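Kit de triagem da Grisex: seis semanas de uso no clube

Nota: 4 de 5 (tirava mais meio ponto pelo manual)

Escrevo isto à pressa entre duas sessões, desculpem os erros. Comprámos o kit em agosto para o clube de robótica, 12 alunos, quase todos sem nunca terem programado um braço. O braço já cá estava. O kit é só o resto: tabuleiro, cesto, objectos, caixas com furo, panos, fichas de exercícios.

O bom primeiro. A variedade. Bolas com picos, latas, blocos, coisas moles, coisas que rolam. Uma lata deitada e uma bola de picos pedem pegas completamente diferentes e os miúdos percebem isso em 15 minutos, sem eu abrir um único slide. Os panos então... detestei-os na primeira semana. Tapam tudo, o programa que corria lindamente deixa de encontrar metade dos objectos. Agora acho que são a melhor peça do kit. A Nhàn Lâm passou uma tarde inteira só a decidir se tirava o pano primeiro ou se trabalhava à volta dele. Ficou com a segunda, eu teria ido pela primeira.

Caixas: cartão. Simples, leves, fáceis de trocar de sítio. Leves demais, um toque do braço e lá vão elas, colámos fita por baixo e resolveu. As cores ajudam muito quando se dá a regra em voz alta ("este vai na azul"). O furo é que obriga a pontaria a sério, um centímetro ao lado e o objecto fica em cima da tampa a gozar connosco.

O mau. O manual. Tradução péssima, duas páginas repetidas, e a ficha 6 remete para uma figura que nao existe. O Andor Takács escreveu ao apoio, responderam depressa mas mandaram o mesmo PDF. Também não vem saco nem caixa para arrumar as peças pequenas, e perdem-se. Já andámos debaixo das mesas.

Cesto ou tabuleiro? Usamos os dois. O tabuleiro é mais fácil, rebordo baixo, chega-se de lado. O cesto de rede é para quem já se safa. 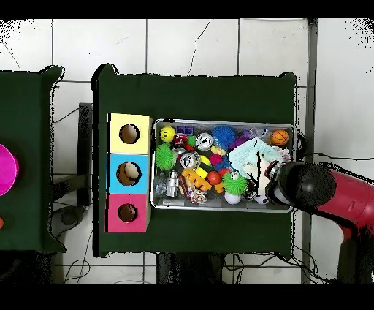 Mesas verdes, caixas furadas, tudo à mistura.
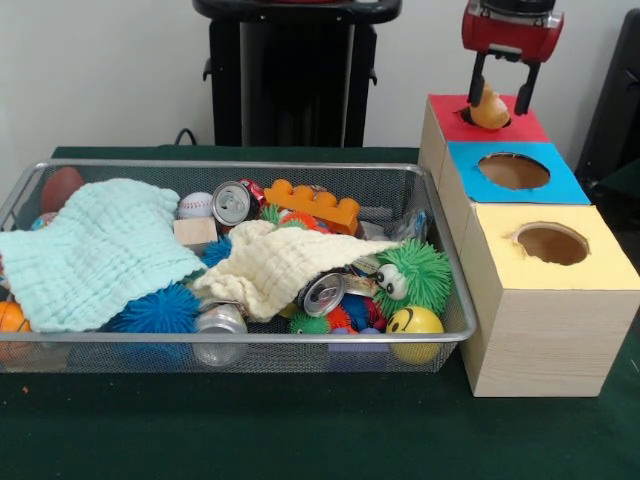
Para a competição Tralloseo vamos treinar com isto e pouco mais. A equipa da Hằng Mạch quer regras por cor, a do Trí Nghiêm por forma, discutem imenso e ainda bem. Preço: puxado para um clube pequeno, aceitável se for dividido com outra escola, foi o que fizémos. Comprava outra vez? Sim. Mas pedia peças suplentes logo na encomenda, sobretudo bolas, e arranjava uma caixa com tampa antes de abrir o saco.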